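Section 4. Hanging and care of the Plesura cloth

Please read this section to the end before you open the bag with the hooks. The bag contains small parts, keep it away from children.

4.1 Before you start

The Plesura cloth can be hung on the Detley cord or on a rod that you already have. The model 1608 has a sewn channel along the top side. Older models have only the loops, and for these the step 3 below is different.

Choose a wall which is dry and does not have fresh paint. If the wall was painted in February, for example, and still smells, please wait more. The cloth takes the smell and it is difficult to wash out.

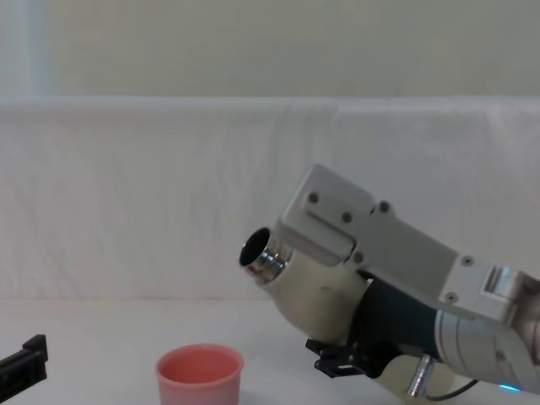
Fig. 1. White cloth behind a white table, with a pink plastic cup on the table.

4.2 Hanging on the cord

1. Mark the places for the two end hooks with a pencil. Use a level. The eye is not enough for this work.
2. Screw the hooks by hand until they stop. Do not use an electric screwdriver, the thread is soft.
3. Pull the cord through the channel. For models with loops, put the cord through every loop, also the small one at the corner.
4. Tie one end of the cord to the left hook with a double knot.
5. Ask a second person to hold the cloth. Tie the other end to the right hook and pull until the cord is straight.
6. Let go of the cloth slowly and look if the top side is level. If it is not, open only the right knot and repeat step 5.

Caution: Never hang clothes, lamps or plants on the cord. It is made only for the weight of the cloth.

Note: After the first night the cord becomes a little longer. This is normal. Tighten it again in the morning.

4.3 Creases

The cloth is folded in the package and the fold lines stay for some days. You can leave them, or iron the cloth on the back side with low heat and no steam. Do not iron over the channel.

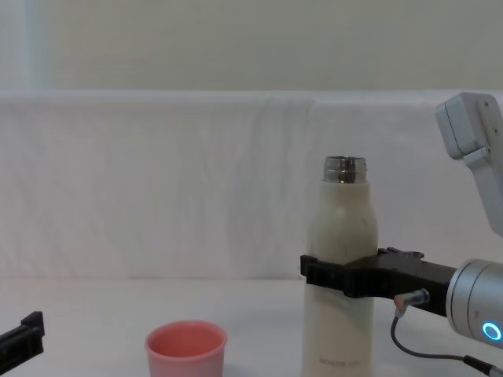 Fig. 2. Vertical creases near the middle of the cloth.

If the cloth bunches at one place on the cord, move the fabric with your fingers toward the two ends. Do not pull from the bottom.

4.4 Washing

Wash the cloth separately in cold water. A stain of tea or juice should be treated the same day with plain soap.

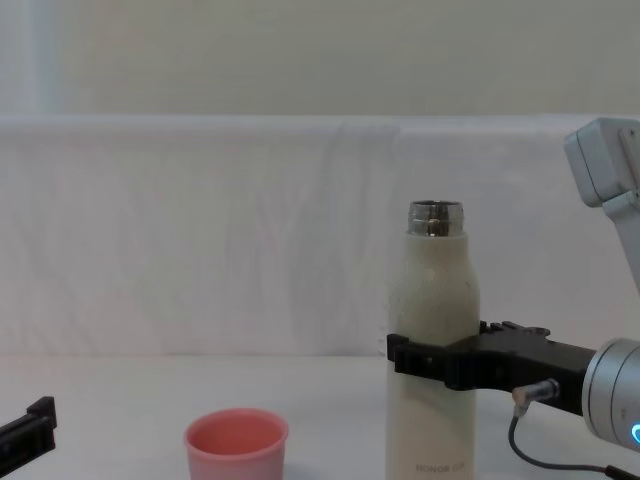 Do not use bleach, also not on the white cloth, it makes the fabric yellow. Dry it flat or over a wide rod. The Nukus hooks can be wiped with a damp towel, but dry them after, otherwise they leave brown points on the wall.

4.5 Spare parts

Cord and hooks can be ordered from Ó Ceallaigh. Write the model number in the order. Questions about older models with loops are answered by Roswitha Ostermann in the spare parts office.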